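Chapter 7
Small Soft Goods: Sorting, Folding and Boxing Accessories

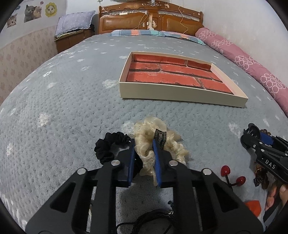 Accessories are the part of a household wardrobe most often left out of a storage plan. Shirts and linens are assigned a shelf early, while hair ties, scarves, belts and cords are placed wherever there is room and are moved again whenever that room is needed. Earlier chapters treated the garment as the unit of storage. In this chapter the unit is the container, and the student is asked to decide what belongs in it before anything is put away. A bed with its bedspread pulled flat makes a good sorting surface, large enough to spread items out and soft enough that nothing rolls far. A cream organza scrunchie and a black gathered one, a coiled black cord and a shallow open box with a brick pattern printed on its inside base are enough material for a first exercise, and they already raise most of the questions the chapter will cover. The two scrunchies belong to one category, although their fabrics call for different handling. The cord belongs to another. The box has low walls, and its height limits what may be laid in it if a second box is to be stacked on top.

Learning Objectives

On completing this chapter, the student should be able to:

Sort a mixed group of accessories by use, then by fabric.
Select a box or tray whose depth suits its contents.
Coil a cord or ribbon so that it can be lifted out without tangling its neighbors.
Write a drawer card in the form introduced in Chapter 2.

Terms Used in This Chapter

Soft goods. Articles made of cloth or similar flexible material that do not hold a fixed shape when set down.

Gathered work. Fabric drawn up along a stitched line or over a band of elastic. Scrunchies, cuffs and some curtain headings are gathered work.

Sheer. A thin, light fabric such as organza, voile or chiffon. Sheers show creases readily and catch on rough edges.

Nesting. Placing one article inside or partly under another to save space. Nesting is permitted within a category and avoided between categories.

7.1 The Sorting Surface

Sorting begins with a clear, well-lit surface at a comfortable height. A table is preferred in the classroom. At home, a made bed is often the larger of the two and is entirely suitable, provided the cover is smooth. A textured cover will hold small items in place, but it can also catch delicate threads, and sheers should be lifted from it and not dragged.

All articles are laid out before any container is filled. Students tend to begin boxing after the first few items, and the result is a box arranged around whatever happened to come out of the drawer first. In the method used at the Hawthorne teaching rooms, and followed throughout this book, the container stays empty and open on the surface until sorting is complete. Its inside base should be visible, so that the available area can be judged by eye against the groups forming beside it.

7.2 Gathered and Sheer Articles

Gathered work should be stored relaxed. A scrunchie stretched around a card or a bottle is kept under constant tension, and the elastic weakens sooner than it would in ordinary wear. It should be laid down as a loose ring, with any label or tail tucked to the underside.

Crisp sheers hold their volume and should be given room. Where space is short, they are placed last, above the heavier pieces. Dark and light articles may share a box once they have been washed. New dark pieces are kept apart from pale ones until their first washing, as loose dye can transfer in a warm closet.

7.3 Cords, Ribbons and Ties

A cord is coiled in the direction in which it naturally turns. Forcing it the other way produces a twist that returns each time the cord is used. The finished coil should be no wider than the palm, with both ends brought to the same side. Metal fittings are turned inward or wrapped in a scrap of cotton before the coil is placed near sheer fabric — a small clasp can pull a thread the full width of a scarf.

Exercise 7A (classroom or home)

Collect 16 accessories from one drawer. Lay them out on a table or bed beside an empty box. Sort them first by use and then by fabric, and record both arrangements on a drawer card. Fill the box only after the card has been checked by a partner. Exercise 7B, on divided trays, uses the same articles, and the groups should be kept together until it has been completed.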